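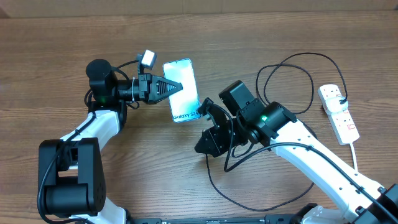 Zudanden Bimanual Handover Controller

Zudanden is the control and recording package for two-arm handover of flat, rigid objects. It contains the joint controller, the grasp planner and the tools used to replay and label episodes.

Contents
controller/ joint control for both arms
planner/ grasp and release timing
replay/ playback and labeling
config/ arm limits and camera settings

Data
The current release holds 3556 episodes. Each episode stores joint positions, gripper commands, camera streams and an outcome label. Episodes labeled "unclear" were reviewed by Bríd Hegarty and are kept in a separate list.

Use
Run the calibration script before each session. Start the left arm process first, then the right. The planner will not issue a release command until the receiving gripper reports contact.

Known limits
Reflective screens reduce the accuracy of edge detection. Objects that bend are not supported.

Maintainers
Saulius Stankevičius (controller)
Rosaire Cloutier (planner, replay)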